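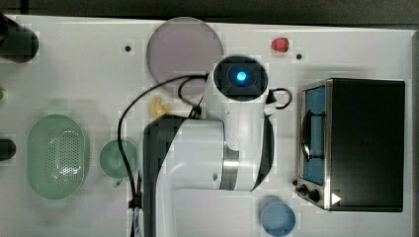 Wanted: people who eat lunch

Hi, I'm Xuelian Ye, and I'm looking for people to keep a lunch diary for me through November. You don't need to be a good cook. You don't need to eat well, or at a table, or at noon. If you put food in your mouth sometime in the middle of the day (or you keep meaning to and then it's half past three) I'd love to have you.

The project is called Pralari and it's a small book about ordinary midday meals, the sort that never get written down. Dinner has shelves and shelves of books to itself. Breakfast does all right too. Lunch gets a page on school lunch boxes and something with quinoa, and then everyone moves on. I grew up on cold dumplings eaten standing at the laundry sink while my mum soaked the work shirts, and I've never once seen that in a cookbook!

Who I'm after

Anyone over 18 who lives or works in postcode 2535, or has a reason to be here most of the week. I especially want to hear from shift workers, dairy people, tradies, carers, new parents and anyone who's retired and has noticed their lunch changing. I've already got plenty of people who work from home at a laptop (hello, I'm one of you), so if that's you please still apply, but there may be a wait list.

You can write in any language you like. I read Chinese and English and my friend Lau has offered to help with Cantonese and a bit of Malay. For anything else we'll find a translator and you'll get to check the English before it goes near a printer.

What you'd be doing

You'd keep a diary for two weeks. Each day you jot down what you had, where you were, who else was there and whatever else comes to mind. Most people in the trial spent less time on it than they did on the sandwich. Some days will be one line. One of my favourite entries so far says "soup again, cross about it" and I wouldn't change a word.

At the end I'd ask you to pick one lunch, from the diary or from years ago, and write up to 500 words about it. If writing isn't your thing we can have a chat over the phone and I'll type it up and send it back to you to fix. Spelling doesn't matter. I'm hopeless with double letters myself.
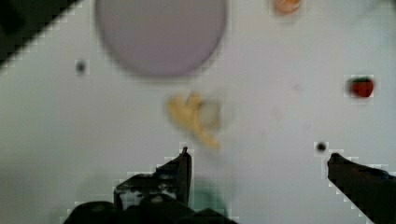

Photos are welcome but you don't have to take any, and please don't tidy up for them. Everyone's first instinct is to get out the nice bowl and wipe the bench and put a bit of parsley on top, and I end up with lovely pictures of lunches that never happened. I'm just as happy with a big round plate with nothing on it and a blurry banana close by, or maybe it's only the peel, I honestly can't tell. Smudges on the tabletop are fine too. If a photo's fuzzy, just write me a line to go with it — what it was, whether you liked it, whether you had seconds.

There's also one get-together, which is optional. We'll meet at the Vevora rooms at noon, everyone brings the lunch they'd have had anyway, and we eat it and read a few bits out. No swapping unless both parties agree! There's a ramp at the side door, a kettle, a microwave with a dodgy handle (pull it towards you and up) and plenty of parking behind the building. Kids are welcome and so are people who'd prefer to sit and listen.

What you get

A $50 grocery voucher once the diary's in, whether it's full or full of gaps. If you come to the get-together I'll cover your bus fare or petrol as well. You'll also get a copy of the book, and your name in it if you want it there. Made-up names are fine. One of the trial diarists has asked to go in as Aunty Crumpet and so she shall.

The diaries come as a printed booklet or as a form on your phone. The phone version runs on Ondex, and you'll need an email address to log in. The paper one needs a pen. I'll post it to you with a stamped envelope for sending it back.

A few things people have asked me

Do I have to share everything? No. Tear out a page, skip a day, tell me something's private. Nothing gets printed until you've seen it and said yes, and you can change your mind right up until the pages go to the printer.

Is this about dieting? It isn't, and I won't be adding up anyone's anything. If writing down what you eat is hard for you or has been in the past, please look after yourself first. You're very welcome to skip the diary and just do the one story.

What if I skip lunch? Write that down. "Nothing, was on the roof all day" is a perfectly good entry.

Can my whole household do it? Yes please, one booklet each. I'd love to see the same pot of curry from four different sides of the table.

How to put your hand up

Send me a note with your first name, the best way to reach you, what you do with your days and what you had for lunch yesterday. That last bit is the whole application, really. I have room for 20 diarists this round and I'm trying for a good mix of ages and jobs, so I won't be going strictly by who's first in.

You can email through the Pralari page or drop a note in the box inside the front door at Vevora, any time before five in the afternoon. I'll get back to everyone, including the people I can't fit in this time — it may take me a week or so, and I'll probably be writing to you with toast in the other hand.

Xuelian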